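Deputada nova de Elstead e as declarações sobre o relatório – o que acham?

marmota_61: Alguém viu a entrevista de ontem? A vice do partido disse na rádio que o relatório do acidente na barragem de Gamach "não existe como nos contaram". Assim, sem mais. 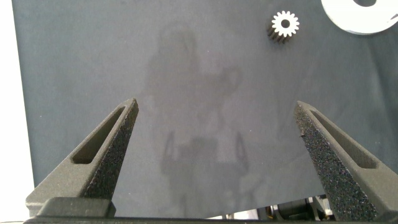
E depois não explicou nada. O jornalista insistiu, ela mudou de assunto para os impostos. Tem 2 mandatos em cima, não é nenhuma estreante.

ruadebaixo: vi. achei mal. se tem provas mostra, se não tem cala-se

tintaseca: Calma. Ela disse que faltam páginas, e faltam mesmo. A versão pública tem 61 e o índice vai para além disso. Qualquer pessoa pode ir ver.

ruadebaixo: faltar anexos é uma coisa, dizer que não existe é outra. ouve outra vez

tintaseca: Ouvi. "Como nos contaram". Cortaram essa parte em metade dos títulos.

Okabe_fan: O problema é o momento. O partido acabou de eleger uma data de gente nova, toda a gente à espera que um deles metesse a pata na poça, e sai logo a vice. O líder deve estar contentíssimo.

marmota_61: O líder já veio dizer que "respeita o trabalho dos peritos". Ou seja, deixou-a pendurada.

joana.nao.sou: Desculpem mas o relatório foi pago pela Orkuline, que é quem explora a barragem. Só isso já dava direito a perguntas. Em março pedi uma cópia completa à câmara e até hoje nada

ruadebaixo: pago pela empresa mas feito por peritos independentes. está na pagina 3

joana.nao.sou: Independentes e escolhidos por quem paga. Ok.

tintaseca: Concordo com a joana nisto. Mas a vice podia ter dito exactamente isso e não disse, foi pelo caminho mais parvo.

Okabe_fan: Há uma petição para publicarem tudo, já passou as 500 assinaturas. Assinei e nem votei neles.

ruadebaixo: assinar assino, mas continuo a achar que ela devia retratar-se

marmota_61: Retratar não sei. Explicar-se sim – e depresa, que a sessão abre para a semana.

Tópicos recentes
Orçamento de Elstead: onde param as obras da ponte?
Recontagem em Gamach
Quem fica com a comissão de energia
Debates na rádio, vale a pena ouvir?
Regras do fórum (ler antes de postar)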